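Home Reviews Podcasting Social Media Archive About Contact

Plumetti Remote Recorder: a month of two-person shows

By Siobhán Gallagher
4/22/22

Plumetti is a browser-based recorder for people who make a podcast from separate places. Each speaker opens a link, the browser records the local microphone at full quality, and the files are sent up to the server in the background while the call carries on. The live call itself is ordinary compressed audio and is only there so that the speakers can hear each other. I have been using the paid plan for the weekly marketing show I record with a co-host, and for guest interviews that go into the same feed.

Setup takes very little time. The host makes a room, picks the sample rate and sends the link. Guests do not need an account. They are asked to allow the microphone, shown a level meter and told whether headphones have been found. The headphone check looks at the name of the output device and nothing else, so it passes anything with "head" or "ear" in its label and fails a perfectly good pair plugged into a mixer called "Line 3". It can be skipped, and most of my guests skipped it.

Recording is sound in both senses. Files arrive as mono WAV at 48 kHz, one per speaker, with silence kept in so that they all start at the same point. Drift was my main worry, as the service I used before, Sostgate, would often leave one voice trailing the other by the end of a long interview. On a 61-minute episode recorded with Plumetti the two tracks lined up at the start and were still lined up at the sign-off. I did not have to cut or stretch anything. Sostgate remains better at one thing, its live monitoring, where the host can hear each guest on their own without leaving the call.

Dropped connections are handled well. I pulled the network cable during a test call and left it out for a few minutes. The local recording carried on, the room showed a grey badge next to my name, and the missing section went up once I was back. Closing the tab is another matter. The browser gives a warning, and if the guest clicks through it, whatever has not been sent stays in local storage until they open the same link again on the same machine. One guest did this and had to be emailed twice. The help page covers it, under "Storage" – I would have looked under "Uploads".
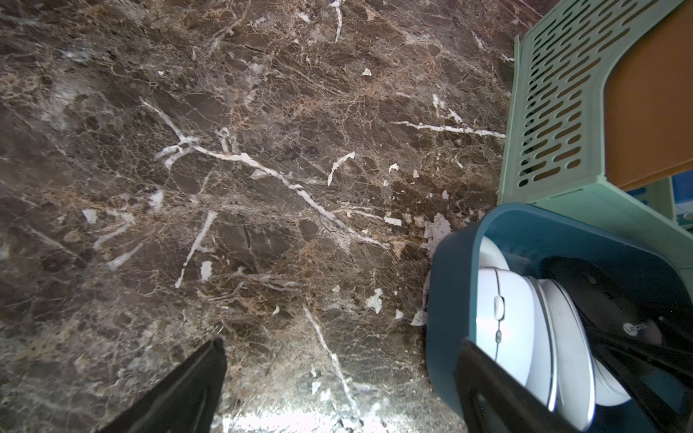
Show pages are the weaker half of the product. Every episode gets a public page with a player, a block for notes, a subscribe button and a space for a cover picture, and the page is then offered to the usual social networks as a preview card. Plumetti crops the cover to a square for the feed and to a wide strip for the card, and lays the episode title over the strip in thin white type. There is no control over the colour or weight of that type. A dark background ought to be the easy case, but brown marble with bold white veins running through it leaves the letters competing with the stone, and a plain panel behind the title would solve this. The older Iro service has had such a panel for years.

The social tools are limited in other ways. A clip can be cut from the transcript by selecting text, and the cut points are accurate to the word. Captions are burned in, in one of two styles. Clips can be sent to a linked account straight away or queued, but the queue shows times in the server's zone with no label, so my first clip went out an hour before I meant it to. Replies and shares are not collected anywhere. For that I still use Phan, which reads the feed and matches each post to its episode with no help from me.

Transcripts are adequate. Plain speech comes out clean. Product names, job titles and anything said over laughter need correction, and there is a custom word list that holds up to 50 entries. The list belongs to the room, so a second show needs its own copy and there is no import button. Speaker labels are right, as they should be when each voice has its own file.

Support replied to both of my questions by the next working day. The first answer was correct. The second was a link to the page I had quoted in my question – a further message got me the setting, which is under the room's advanced options and is called "Hold files after export". It is off by default. Anyone who keeps raw tracks should turn it on before the first session.

Recommended for the recording side, particularly for shows with regular guests who will not install software. For publishing, I export the WAV files, edit on my own machine and put the finished episode out through our existing host. The notes on our May episodes will list any change to that arrangement, and I have asked Plumetti whether the title type can be switched off.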